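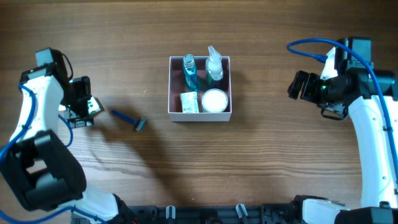
How do I find out how a seat on our harbour board was filled?

Syafiqah Lumbantobing

Our harbour board at Skevis has a new deputy chair, and I'd love to understand how the person got the job! The seat is paid ($280 a sitting), and the board's own charter says vacancies are to be advertised and applicants ranked by a panel. I read the local notices every week – yes, I'm that person – and I never saw an ad. The minutes say only that the appointment was "confirmed on the recommendation of the panel". No names, no scores. What I'm hoping for is a selection file I can look into the way you look down into that little open box of toiletries, with the spray bottle, the jar with the flat white lid and the small green and white carton all in plain view. I'm not accusing anybody of anything and the new deputy chair may be brilliant. But we're a town of around 3,000 and the harbour matters to every one of us. Has anyone here asked for this kind of record? Is it a formal request or can I just write to the board secretary? And am I allowed to see anything about the people who missed out?

breakwater_bev

What a great thing to be chasing, and good on you for reading the charter first. Most people skip that part!

I did something very close to this in Sandu, over a seat on the cemetery trust. Start with a friendly email to the secretary. I mean really friendly, two paragraphs at most. Quote the clause in the charter about advertising and ask where the ad ran. In my case the secretary wrote back the next morning with a link, and the ad had been up the whole time on a page I didn't know existed. Half my worry went away right there. The other half didn't, so I went on to the formal request, and I learned a heap from doing it.

Check who made the appointment before you send anything. Sometimes the board only recommends and the council or a minister signs it off, and then the papers can be split between two offices. If you ask the wrong one you may get a "no records held" letter, which feels like a brush-off but can be perfectly true. Look for the instrument of appointment. It's usually a single page with a signature, and it will tell you which power was used.

Also look for the words "acting" or "interim". A lot of charters let a board fill a seat for a short term without advertising, and then the person gets rolled over. Rules on that vary a lot from place to place, so read yours slowly.

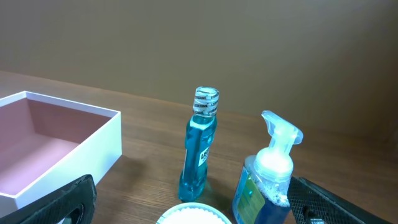
What to ask for

Be specific and you'll get more. My list was:

The vacancy notice, and where and when it was published.
The selection criteria as they stood on the closing date.
The names of the panel members and any conflict of interest declarations they made.
The panel's report, with applicants' personal details blacked out.
The instrument of appointment.

You very likely won't get the names of unsuccessful applicants, and I think that's fair enough – people apply for these things without telling their boss. You can ask how many there were, though, and whether they were ranked. I got both.

Keep the tone curious all the way through. I ended up having a lovely phone call with the records officer, who told me which of my items would slow things down and helped me reword it. I dropped one and had the papers much sooner than I'd expected.

If something does look off once you've read it all, ask the board for an internal review or go to your ombudsman. Court is a different beast with its own deadlines, and they can be short, so get legal advice early if you're even thinking of it.

tidewrack

they don't have to tell you anything, it's a board

breakwater_bev

Depends on the board! If it's set up under legislation or gets its money from council, there's a fair chance the records law covers it. The charter or annual report should say which Act it sits under.

old_arnora_hand

I sat on a selection panel in Arnora for 3 rounds and enjoyed every one. Bev's list is spot on. I'd add the panel's scoring sheets, and ask for them by that name. We filled in our own sheets first and then a combined one, and "report" didn't cover the individual ones when somebody requested them. They had to come back with a fresh application.

One more thought: go to a board meeting if they're open to the public. Ours had time for questions from the floor and hardly ever got any. Ask when the next vacancy comes up and how it'll be advertised. You might even put your name in, Syafiqah. A person who reads the notices every week is exactly who I'd have wanted to see in the pile!

Syafiqah Lumbantobing

Oh, this is wonderful, thank you both. I've found the Act (it was on the back page of the annual report, in tiny print) and the email to the secretary is sent. I've saved Bev's list and added the scoring sheets. Will post again when I hear back.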